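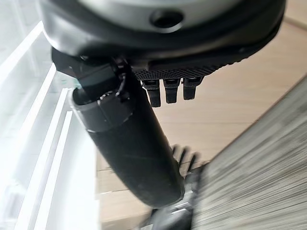
Hendriks open day, February 7, 2022

I have wanted to see the inside of the Hendriks furniture works ever since I bought one of their desks secondhand, and it was every bit as good as I'd hoped. The works sits on the edge of Ullimska, a 13-minute walk from the bus stop if you cut behind the timber yard (do cut behind the timber yard, the smell alone is worth it). They make desks, shelving and cabinets, mostly for offices and schools, and once a year they open the doors and let anyone with sturdy shoes wander through.

We started in the board store. Big flat stacks right up to the rafters, each with a chalk number on the end — I copied down 979 because it was the one being cut that morning. The saw is a long green Prevetti, older than most of the people working on it, and it goes through a full sheet with a noise like a zipper. They let us handle the offcuts. I came home with a pocketful.

Then edging, my favorite by a mile! A thin strip comes off a reel, meets a bead of glue and gets pressed along the raw edge of the board, and then a little cutter shaves the overhang so cleanly that you can run your thumb down it and feel no step at all. The trimmings pile up on the floor in long curls. I could have stood there until lunch, and nearly did.
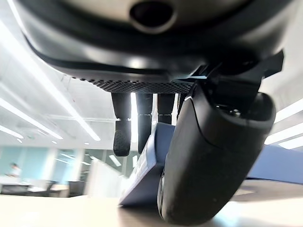 After edging comes drilling, and there I finally learned how shelf pins end up in a straight line. The bits are all set in one bar and come down together, so if the first hole is right, the whole row is right. At home I do it with a pencil and a lot of hope. The woman running the drill bench showed us a side panel from before they had the bar, with holes wandering off like ducklings, and they keep it on the wall as a warning.

We had coffee in the canteen (good coffee, very good almond cake) and looked through a Gridero hardware catalog, 571 pages of hinges, locks, handles and feet. I am not joking when I say I read it cover to cover on the bus home.

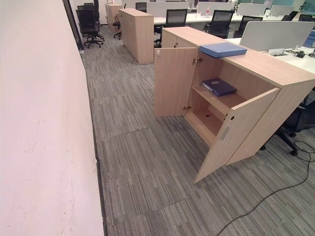

Doors are where a cheap cabinet gives itself away, and our guide spent a long time on them. A door should swing without scraping, stay where you leave it, and close flush without a shove. I've been opening every cupboard I meet since then. The pale one in the office, with the doors swung wide, made a good study piece: a recessed metal handle on the inner face of the right-hand door, small round locks, a single shelf with a navy binder lying flat on it, and a light blue box file up on top. A recessed handle has nothing to catch a sleeve on, and I want them on everything now.

Assembly was the loudest hall and the friendliest. Visitors could put together a small stool, and mine rocks a bit, but I'm sitting on it as I type. The test room next door was shut for lunch, so I only saw the drawer rig through the glass.

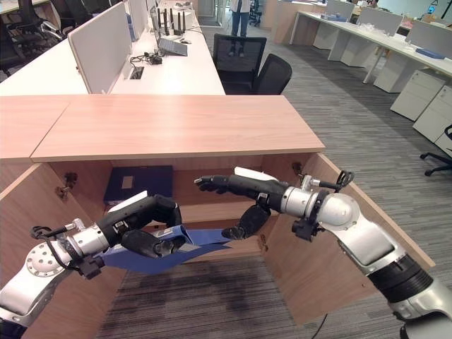 One reader has already written to ask if the works sells seconds, and to say that the shelves from there have held up a full set of encyclopedias for years without a sag. Yes, there's a small shop by the gate. Most of it was gone when I got there, but I found a bookcase with a scratch down one side for 67, and they tied it up with string for me. Getting it onto the bus was another matter.

Go early if you go next February, and bring a tape measure.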